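Report on the Visit to the Minham Hospitality and Catering Fair

Prepared for the Stivell Regional Office of Food Service

In February, a delegation from the Stivell office attended the annual catering fair in Minham. The purpose of the visit was to review current practice in staff dining and to meet suppliers ahead of the next contract period. Torquil Rutherford led the delegation and chaired its meetings with exhibitors.

Exhibition Hall

The main hall held almost 100 stands, with most of the coffee and hot drink suppliers grouped near the east entrance. Delegates spent the morning in this area and discussed lease terms, cleaning schedules and the cost of replacement parts. Orkonero offers a service visit within 24 hours of a reported fault. Other suppliers quoted longer times but lower monthly fees.

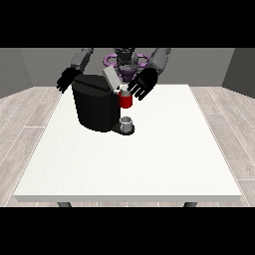 Seminar Program

Delegates attended two afternoon sessions. The first dealt with food waste in canteens that serve both day and night shifts. The speaker advised kitchens to record waste by meal, as weekly totals tend to hide problems with the late service. The second session covered allergen labeling and was less useful, as much of the material is already part of our own training.

Meeting with Qin

A short meeting was held with Qin regarding reusable cups. The company is willing to supply a trial batch to one site for 3 months, with washing to be handled by our own kitchens. Storage space remains a concern at the smaller sites.

Next Steps

Written quotes have been requested from Orkonero and Qin. The office will review them before the spring budget meeting and will notify site managers of any change to current contracts.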